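Reading time: 5 min

2021-02-21

In at the Latville shop before it was properly light. Heating had been off overnight so I left the arm powered but still for 30 minutes before asking it to do anything.

The job on cell 13 was the same as yesterday, getting the gripper to meet the blue plastic bracket on the board without catching the housing. Took the fingers off, cleaned the faces, put them back. One of the countersunk screws had a rounded socket and I changed it. The rest went in with a spot of threadlock, the Hendricks stuff, and I went over them all again with the short hex key after tea.

Then the taught points. I deleted the old approach and did it again from scratch at 10 per cent speed, stopping short of the board each time and jogging the last bit by hand. The old one came in too flat. I have tilted the wrist and kept the fingers further from the row of latches beside the memory module. Wrote the new offsets in the Bollholm book and saved the program under a new name so the August one is still there to go back to.

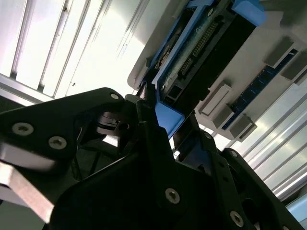

Veronika Mészáros thought I should leave the tilt alone and move the fixture instead, as every other point in the program hangs off that wrist angle. She may be right. I said I would run it slowly for a day first and look at the screws again at the end.

Cable ties tomorrow, and order more hex keys.

Last updated: 2 days after posting

Recent entries
Fliralholm, new fixture plates
Greasing the wrist joint
Cell 13, lost zero again
Tidying the spares drawer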